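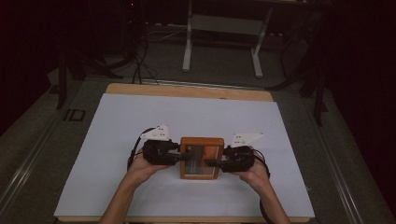
A small wooden box with a clear front, held between two hand-held grippers. Two hands, one box, one white sheet.

Wanted: people willing to pick things up and put them down again

Girow is looking for 9 part-time demonstrators for its handling study, Vurnine. The title on the contract is "demonstration operator." Your family will ask what that means, and you can tell them you teach a machine to move boxes by moving boxes.

What the job involves

You stand at a table with a gripper in each hand and do a short task: lift an object, turn it, set it back on the sheet. Then you do it again, a little differently. The grippers record how you moved, and the learning system gets your example along with everyone else's. We have 2263 usable examples so far and would like a great many more before July.

Speed is no help to us. Neither is perfection. If you fumble the box and recover, keep going and mark the take as a recovery. The model has seen plenty of flawless lifts and has become rather smug about them.

Sessions last two hours, with a break in the middle that you are required to take. Most people manage some 20 takes before their forearms start to complain. The grippers are bulky and feel odd for the first session. After that they feel odd in a familiar way.

Who we are looking for

Adults with steady use of both hands, left- or right-handed. No robotics background needed, and no coding. Former waiters, knitters and model builders have done well. People who want to explain to us how the grippers should have been designed are welcome too, but please save it for the feedback form, where there is a large box for it.

You must be able to stand for up to 50 minutes at a time, or tell us you would like the high stool. Short sleeves or tight cuffs, please, and no rings or bracelets.

What you get

An hourly wage, paid training and a locker. Anyone who completes 700 accepted takes gets a bonus and moves on to the Pradow set, where the objects are soft and much less cooperative.

How to apply

Write to Ayuba Sarpong at the Girow front desk, Bawa Building, by 15th October. Tell us which hours suit you and describe one thing you do well with your hands. Half a page is enough. Please do not send video of yourself juggling. We have received several, and the system is not ready for that.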